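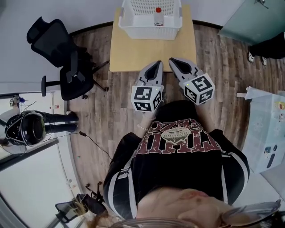
Hammad Sandhu demande, sous mon billet du mois d'août, comment on peut encore se fier à un communiqué de mouvement politique quand trois sites en donnent trois versions, et s'il ne vaudrait pas mieux attendre que tout le monde se soit calmé avant de lire quoi que ce soit.

Rubrique : Monde > Lire l'actualité > Pas à pas

Cher Hammad, je comprends la tentation, et il m'arrive d'y céder ! Mais un communiqué se lit très bien à chaud, à condition de s'y prendre dans un certain ordre. Je vous livre le mien, avec ses manies, en reprenant l'affaire qui nous avait occupés cet été : la déclaration du Front Amaral contre la marche de solidarité prévue à Skemness. Prenez une feuille, un crayon et une boisson chaude, comptez 20 minutes la première fois.

1. Retrouver le texte d'origine

Commencez par chercher le communiqué lui-même, avant les articles qui le citent. Les mouvements le publient en général sur leur propre site, parfois sur une chaîne de messagerie, parfois sous la forme d'une feuille photographiée de travers et presque illisible. Si vous ne trouvez qu'un article, descendez jusqu'à la première mention de la source : « a déclaré à la presse », « selon un texte transmis à notre rédaction », « d'après un proche du mouvement ». Ces trois formules n'ont pas du tout le même poids. Notez celle que vous avez sous les yeux, mot pour mot, en haut de la feuille.

Pour Skemness, la dépêche de l'agence Nornen renvoyait à une conférence de presse, et le quotidien de Dolwood à un texte écrit. J'ai mis une bonne soirée à m'apercevoir qu'il s'agissait de deux choses différentes, prononcées à deux jours d'écart par deux porte-parole qui ne s'aiment guère.

2. Vérifier la langue

Une traduction passe souvent par l'anglais avant d'arriver chez nous, et les verbes y laissent des plumes. « Appeler à empêcher », « se réserver le droit d'empêcher », « regretter qu'on n'empêche pas » : en bout de chaîne, tout cela devient « menacer ». Collez le paragraphe qui vous intéresse dans deux outils de traduction, comparez seulement les verbes, et si les deux versions divergent, demandez à quelqu'un qui parle la langue. Lilla Kun m'a rendu ce service deux fois cet été (merci encore, Lilla, je vous dois un déjeuner), et la seconde fois elle a trouvé un conditionnel que tout le monde avait laissé tomber en route.

3. Souligner en deux couleurs

D'une couleur, ce que le mouvement dit avoir fait ou vu. De l'autre, ce qu'il promet, souhaite ou redoute. Vous verrez que la seconde couleur envahit vite la page. Le Front Amaral annonçait ainsi qu'il « mobiliserait tous ses sympathisants » si la marche avait lieu ; c'est une promesse conditionnelle, et la reprendre au présent, comme l'ont fait plusieurs titres, en change complètement le sens.

4. Regarder à qui l'on parle

Un texte qui prend position sur un conflit lointain s'adresse très souvent au voisinage. Cherchez les élections locales à venir, les procès en cours, les alliances qui se défont. Dans notre cas, le communiqué parlait de politique étrangère pendant quatre paragraphes, puis réclamait dans le cinquième la démission du préfet de Dolwood — relisez toujours le dernier paragraphe, c'est là que les gens pressés rangent ce qui leur tient à cœur.

5. Traiter les chiffres à part

Recopiez chaque nombre avec le nom de celui qui le donne. La police de Skemness parlait de 361 participants à la marche, les organisateurs de 663. Ne faites pas la moyenne, je vous en prie ! Elle ne correspondrait à aucun comptage. Écrivez les deux, et ajoutez si possible l'heure et l'endroit, car on ne compte pas la même foule au départ et à l'arrivée. Quant aux contre-manifestants, la seule source était le Front lui-même, qui en revendiquait 50 ; sur ma feuille, le nombre est resté avec cette mention à côté.

6. Lire la réponse des autres

Donnez la même attention à ceux que le texte vise. Les associations mises en cause répondent presque toujours, souvent le lendemain, et leur réponse est bien moins reprise que l'attaque. Cherchez-la par leur nom et non par celui du mouvement, sans quoi vous retomberez sur les mêmes articles. Si vous ne trouvez rien, écrivez « pas de réponse trouvée », ce qui est différent de « n'ont pas répondu ».

7. Garder une copie

Enregistrez la page du communiqué avec la date de consultation. Les textes sont corrigés sans bruit, quelquefois dans l'heure. Un simple fichier PDF dans un dossier suffit, même si le mien ressemble à un grenier.

Pour vos trois versions, Hammad, je commencerais par l'étape 2 : les extraits que vous avez recopiés ne diffèrent que par un verbe. Envoyez-moi l'original si vous mettez la main dessus, je le regarderai volontiers avec vous.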